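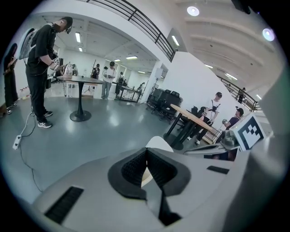
*Page last changed: September, by A. Hamel. Applies to Hitis hand grippers with the square marker fitted.*

## 4. Recording demonstrations on a shared floor

This section covers sessions where several operators record at the same time in one room. If you are working alone, follow section 3 and come back to 4.3 for the marker check.

### 4.1 Setting out the floor

1. Give each operator a station. A station is a table, or a clear patch of floor next to one, with the objects for the task already on it.
2. Leave a walking lane between stations. Operators wearing a headset look down at their hands for most of the session and will not see you coming.
3. Run power strips along a wall where you can. Where a cable has to cross the floor, tape it down along its full length.
4. Put spare chairs against the wall or in a group at the back. Operators who record seated keep theirs.
5. Wipe the tabletops. Shiny objects such as metal covers and bowls may stay if the task needs them, but note them on the task sheet.

> **Caution:** Trailing headset leads are a trip hazard. Disconnect the lead before walking to another station.

**Note:** A glossy floor that reflects the ceiling lights can upset tracking. If the position trace jumps while the gripper is held still, switch off the lights directly over the station or move the station.

### 4.2 Preparing the gripper

1. Check the rubber finger pads. The ridges should be clean and free of cuts. Replace both pads together.
2. Open and close the fingers fully, five times. They should meet along the ridged faces without catching.
3. Make sure the slotted vents in the housing are clear. Do not put tape or labels over them.
4. Switch on and wait for Prumeo to list the gripper. If it doesn't appear within 20 seconds, switch off and start again.

### 4.3 Checking the marker

1. Look at the square marker. It must be upright, flat and firmly seated in its holder.
2. Clean it with a dry cloth. Solvent lifts the black border.
3. In Prumeo, open **Devices > Marker** and hold the gripper at chest height. The score should read 70 or more.
4. If the score is lower, turn so that no ceiling light shines straight on to the marker, then read it again.

Error 121 means the marker is hidden. Usually a sleeve or the other hand is in the way. Error 211 means two grippers have been given the same marker number. Stop both stations and change one of them under **Devices > Assign**.

### 4.4 Recording

1. Stand or sit at the station and hold the gripper clear of the table, fingers open.
2. Start the take and keep still until the tone.
3. Carry out the task at a steady pace. Move the gripper as you would want the arm to move. Quick flicks of the wrist are hard for the Ma arm to copy.
4. If you drop an object, leave it. End the take and mark it **Spoilt**.
5. Return to the starting position before ending a good take.

Takes are copied to Plondia when the gripper goes back on charge. Do not remove it while the copy bar is showing.

**Note:** People walking behind a station do not spoil a take. Someone reaching over the table does.

Remote control of the arm is in section 5. The headset must be paired again before you change over.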